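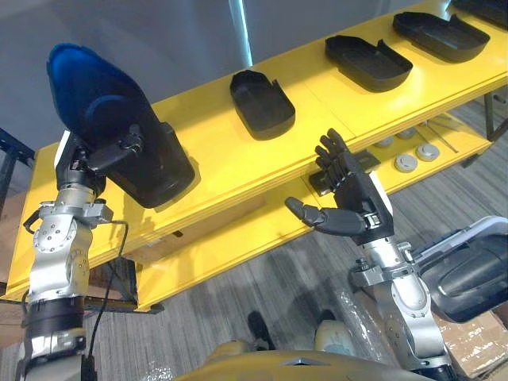
Hurthorpe parts room, minutes, Sun 2 October
Print | E-mail this page

Present: Lutfa Samarakoon (chair), Jaanus Sepp, Rajitha Sultana, Giorgia Benedetti (notes). Apologies Habibur Munasinghe.

1. Last minutes. Ok'd, no changes.

2. Yellow shelving. Black trays stay on top tier, small stuff goes on the lower one. Jaanus wants labels on the front lip. Agreed. Rajitha to order 100 from Plista, plain white.

3. Lower tier. Too many loose bits mixed togther. Giorgia to find two lidded tubs for the small parts. Rods to go somewhere else, place tbc.

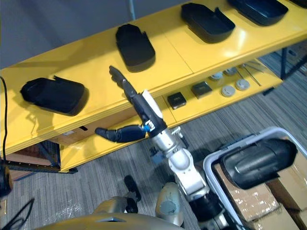
Q (Rajitha): Do the trays get sorted by size or by job?
A (Lutfa): By job. Label says which job, empties go back to the same spot.

4. Cardboard. Flatten anything not in use by end of day. Jaanus will do the first lot.

5. Clarnska order. Still waiting since July. Habibur to chase, report back next time.

6. AOB. Tidy-up to be 15 mins at end of shift, trial for two weeks then reveiw.

Closed. Next date to be sent round by Lutfa.

2 comments | Share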